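Faltodance 住户通讯
本期栏目：家里的事

换季叠衣，从床上开始

2022年4月29日

各位邻居好。上一期通讯发出以后，有几位住户写信到编辑信箱，问我能不能写一写冬天的衣服怎么收。我很高兴有人问这个题目。中文不是我的母语，写得慢，如果有词用得不合适，请大家原谅，也欢迎来信告诉我，我会在下一期改正。

先说时间。我们这栋楼的地下储物间从五月开始重新分配格子，每一户一格，钥匙在一楼信箱旁边的柜子里登记领取。格子不大，所以我建议先在家里把衣服整理好，再拿下去。去年我没有整理，直接把三个大袋子提到地下室，结果只放进去两个，第三个又提回来，在走廊里放了一个星期。这件事我到现在还觉得不好意思。

整理的地方，我选择床。桌子太小，地板要先擦，沙发有靠背，衣服会滑下去。床是平的，站在旁边做，腰也不会太累。被子要先铺好，床单拉平，枕头推到一边，中间留出一块够放一件上衣的地方。如果您的床罩是绗缝的那一种，软软的，有一点鼓起来，请用手掌压一下再放衣服，这样叠出来的线比较直。

衣服拿出来以后，不要马上叠。我以前总是拿起一件叠一件，后来发现这样很容易把还需要洗的衣服也叠进去。现在我一件一件放在床上看：领子里面看一次，袖口看一次，口袋里面摸一次。我在口袋里找到过车票、纸巾、一颗纽扣，还有一张Stöcker面包店的积分卡，上面只差一个章就可以换一个面包，可惜已经过期了。

最难的是厚的抓绒卫衣。它不像衬衫有清楚的边，放在床上就是一团，袖子常常压在身体下面。先不要着急找中间线，先找袖口，因为袖口最容易认出来。印花床罩上的这一件浅灰色卫衣就是这样，袖口卷成厚厚的一圈，中间的黑色圆形笑脸布贴倒是很清楚。
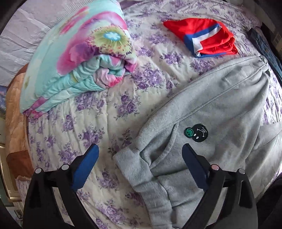
卫衣的叠法

第一，把衣服翻到正面，找到两个肩膀。有帽子的，把帽子向后放平，绳子放到帽子里面。没有帽子的，把领子拉圆。

第二，两只袖子向两边拉开，再用手从肩膀慢慢推到袖口。抓绒的布料会自己缩回去一点，这没有关系，推两次就够了，不需要像熨过一样。

第三，袖子向身体折进来，两只袖子可以上下重叠，但是袖口不要超过另一边的线。袖口如果太厚，就让它停在下摆的上面，不要和下摆叠在同一个地方，否则那里会鼓起来，放进格子以后上面的衣服都是斜的。

第四，从下摆向上折一次，再折一次。如果胸前有布贴或者绣花，折线请避开它。布贴比布料硬，折在上面，过一个夏天就会有一条印子。我有一件旧卫衣就是这样坏掉的，绣的地方裂开一条线，怎么弄都不平了。

第五，放下去以前轻轻压一下，让空气出来。请不要用真空袋压抓绒的衣服，至少我自己不再用了。秋天打开的时候，毛都是躺着的，洗了两次才好一点。

有一位住户在信里问，卫衣是不是可以卷起来放。可以的，旅行的时候我也卷。可是在储物格里，卷的衣服会滚动，拿一件就倒一排，叠的比较安静。

牛仔裤和其他衣服

牛仔裤比较听话。两条裤腿对齐，裤裆那个三角形的部分折进去，然后从裤脚向上折成三份。腰部如果是松紧带，请不要拉着它折，让它自然放着。皮标或者小标签在后口袋上的，把那一面朝外，这样秋天找裤子的时候一眼就能认出来，不用一条一条打开。

颜色也要想一想。红色的衣服我总是单独叠好，先放在床的另一边，最后再决定放在哪里。以前我把一件新的红上衣和浅色毛衣放在同一个袋子里，储物间那年有一点潮，毛衣的肩膀就变成了粉红色。从那以后，我在红色和浅色之间放一张白纸。这个办法不好看，但是有用。

下面这个顺序是我自己的习惯，从格子的底部开始：牛仔裤，厚卫衣，毛衣，薄的长袖，最上面放围巾和帽子。重的在下面，轻的在上面。摆在床上的时候也可以先按照这个顺序分开，几样东西不要堆成一堆，中间留一点床单，手才有地方放。

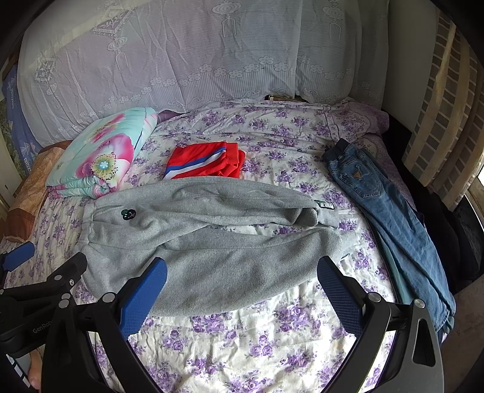
如果家里有两个人一起做，我建议一个人摊平，一个人叠。我们试过两个人都叠，叠出来的大小不一样，放到格子里像一面没有砌好的墙。一个人叠的话，每一件的宽度差不多，放起来很整齐。叠的人可以用一块硬纸板做标准，我的那一块是从Humum的鞋盒上剪下来的，已经用了三年，边上有一点软了，还可以用。

关于标签，我要多说一句。衣服上的小标签不要在换季的时候剪掉。洗涤的温度写在那里，秋天拿出来重新洗的时候会需要。如果标签让皮肤不舒服，可以剪下来，放进一个信封，信封上写清楚是哪一件。我知道这听起来很麻烦，但是我已经因为没有标签洗坏过一件毛衣，它现在只适合很小的孩子穿。

储物间的几件事

储物间的格子一共有295个，编号贴在门的左上角。今年有32个格子因为墙面还没有修好，暂时不能用，原来在这些格子里放东西的住户会收到一张单独的通知，请看一下信箱。通知上面有新的编号，不需要自己去换。

格子的门请关好，但是不要在门上挂东西。走廊比较窄，推儿童车的邻居过不去。袋子上请写门牌号，不写名字也可以。没有写门牌号的袋子，到月底会集中放在入口旁边的架子上，不会丢掉，请放心。

防潮的小包可以在Zalaner买到，就是车站旁边的那一家日用品店，进门以后右手边的第二排。我买的是布袋装的那种，不是塑料盒的。塑料盒里面会积水，如果倒了，衣服就湿了。樟脑丸请不要用。地下室的通风一般，味道会一直走到楼梯上面，去年二楼的住户为此写过两封信。

不想留下的衣服，请不要放在储物间的地上。旧衣回收箱在自行车棚的后面，绿色的盖子，投进去以前请装在系好的袋子里。衣服要是干净的，破一点没有关系，鞋子请成对绑在一起。去年春天这个箱子一共收到833公斤衣服，比前一年的601公斤多了不少，箱子有几次满得盖不上盖子。如果您去的时候箱子是满的，请把袋子先带回家，过两天再来，放在箱子外面会被雨淋湿，淋湿的衣服就不能再用了。

还有一件小事。洗衣房的两台烘干机五月会检查，检查的那天上午不能用，日期会贴在洗衣房的门上。厚卫衣请提前一两天洗，要完全干了才可以收。摸起来干了，袖口和口袋的里面常常还是凉的，那就是还没有干。我的做法是洗完以后多挂一个晚上，第二天再叠。

下一期我打算写被子和枕头，因为也有住户问到羽绒被能不能在我们的洗衣房里洗。您如果有自己的办法，或者洗坏过什么，请写一张纸条投到编辑信箱，信箱在一楼，灰色的那一个，写中文、德文都可以。

Faltodance 通讯编辑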